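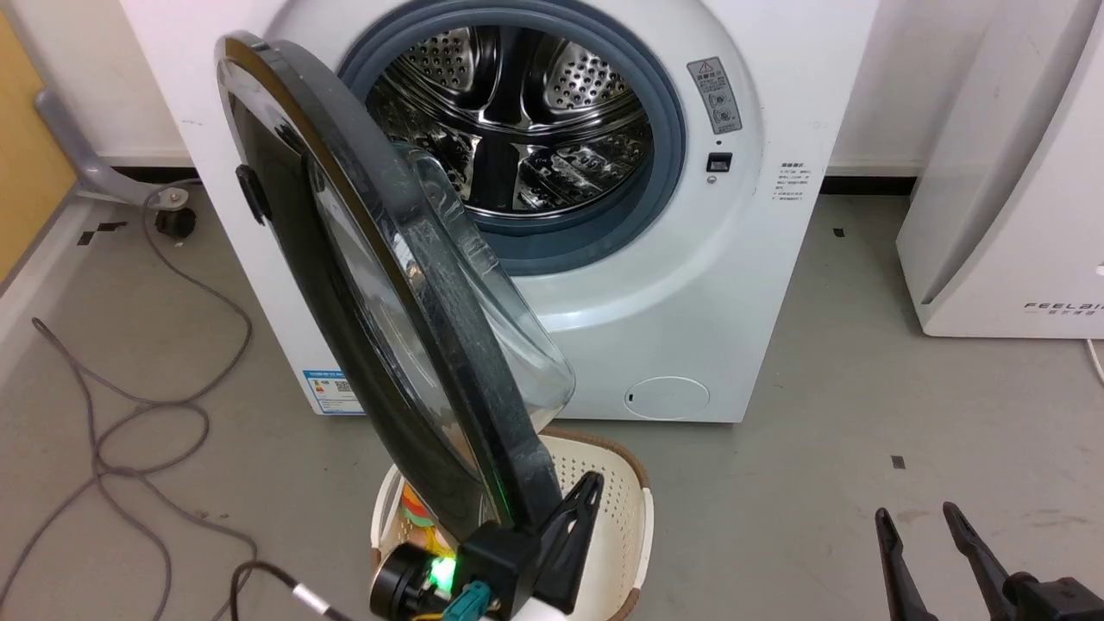
4 min read

I've been meaning to write this one since the regional meet, and my tea has gone cold twice already, so bear with me. It's about what happens to a club swimmer at sixteen, when the times stop dropping and everybody around the pool deck starts being very, very kind to them (which is the worst part, if you ask any sixteen-year-old).

Mali Jenkins has let me use her name. She swam the 200 fly for us from the time she was ten, and for most of last year she was stuck. Same time, same splits, same look on her face when she checked the board. Her mum wanted to know if we should add another morning session. I said no, and I'll admit I lay awake wondering if I'd said the wrong thing!

What we did was take her out of the fly altogether for the whole of February. Bleddyn Watkins, who coached me back when I still had knees, did the same with his stalled swimmers, and he put them in the distance lane with the little kids' relay practice at the end for a laugh. Mali hated it for a week. Then she started turning up early.
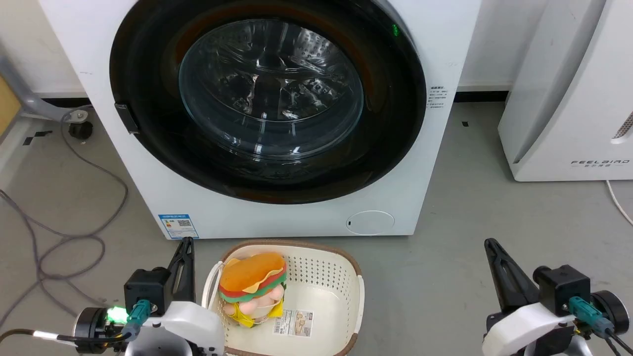

Issue 88

I keep a notebook of all this, the old-fashioned kind, because I don't trust myself to remember who was tired and who was only grumpy. Going back through it, I noticed I'd written far more about her stroke rate than about whether she was enjoying herself. That stung a bit. I've since given each swimmer a line for mood, in their own words, and some of the words are not ones I can print here.

Rocío Sotelo asked me at the coaches' breakfast if I'd do it with a younger group, and I don't think I would. At twelve they're growing so quickly that a plateau might just be longer arms they haven't got used to yet. Leave them be, feed them, and keep the relays.

Mali's back on fly now, two sessions a week, and her colour's better and she's singing in the van again (badly, mostly musicals). We've got the long course meet coming up and I've told her I'm not bringing the stopwatch out until the warm-up's done.

2 comments · 221 shares

Subscribe to the newsletter and get new posts in your inbox. Unsubscribe any time.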